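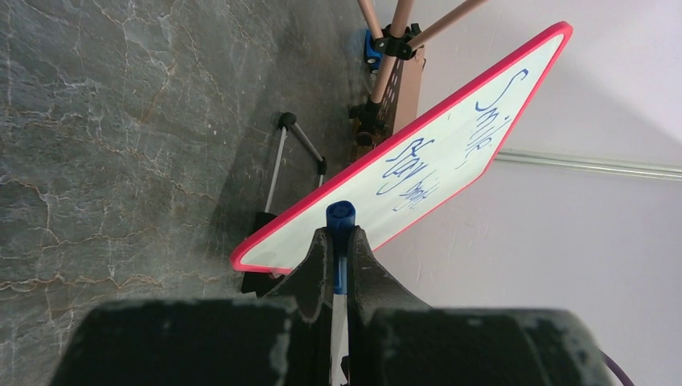
zdogar
Trultdale robotics club, writing challenge thread (moved from the general board, sorry mods)
OK so our problem is pen pressure. Team of 6, demo night is in June and the rules say the arm has to write a short message on a whiteboard that a judge can read from across the room. Holding the marker is fine now, two fingers, blue marker straight up between them. "Smile" reads ok to me, big S and all. The word under my nose that's supposed to be "bright" is squished, letters all jammed together by the border. Same font size in the file!! So is it the board tilting or is it our path? Need ideas before 15 more people tell me to use a bigger marker.
- Zubaida Dogar, build lead

tapedeck_rory
Bigger marker.

zdogar
lol no

gantrygoat
What's the board standing on? If it's on legs and one side gives a bit when the pen pushes, the letters will go weird on that side first. We had this at Endale last year. Clamp it to something heavy and run the same word again, change nothing else.

mpk_wernmont
disagree w/ goat. Flex gives you faint or fat strokes, it doesnt make letters narrow. Narrow letters means your x scale is off or the arm is running out of reach and the solver is quietly shortening moves. Which end of the reach is "bright" on?

zdogar
Far-ish. Not max. I'll check the log tonight, our log only saves joint angles every 20 ms tho and I have to convert

mpk_wernmont
do that first. If the commanded path is squished its software, done. If commanded is fine and ink is squished then come back and we can argue about legs.

gantrygoat
Or spend two minutes with a clamp while the log converts. Not saying you're wrong, saying it's free.

tapedeck_rory
serious answer this time, print a letter grid. Just a row of capital H, same size, left edge to right edge. Measure the width of each one. Words are a bad test bc every letter is different and you end up judging by eye

halfstep
^ this. Our coach made us do the H row at Minilholm before he'd even let us try a word. Boring but you see it right away

also are you letting it do cursive?? joined letters are asking for trouble. "Stay" has all those loops crossing over each other, took me a second to read it

zdogar
Cursive is worth extra on the score sheet. Team voted, I lost.

halfstep
then vote again

mpk_wernmont
cursive is fine if you slow down on the loops. We cut speed on anything curvy and it cleaned right up. Halfstep your team lost style points to us on exactly this

halfstep
and you lost on legibility so

gantrygoat
Boys.

zdogar
Update, did the H row. 19 of them across. First bunch all match, then they shrink toward the far end, last one is maybe two thirds of the first. Clamped the board too and reran, no diffrence at all. So mpk wins. Commanded path is squished too, just got the log converted

mpk_wernmont
told ya. Look for a workspace limit or a clamp() in the path code, somebody puts one in for safety and forgets it

gantrygoat
Fair enough. Leave it clamped anyway, you'll want it for the demo.

zdogar
Found it. Old reach limit from when the arm was mounted further back. Nobody updated it after we moved the base. Changing it now but testing slow w/ a hand on the stop button

tapedeck_rory
how far did you move the base

zdogar
two hand widths? didnt measure. Will measure. Also cursive stays, team voted again, I lost again

halfstep
what speed are you running the loops at

zdogar
half of whatever the straight bits are. Going to try a third tomorrow after school and post the H row again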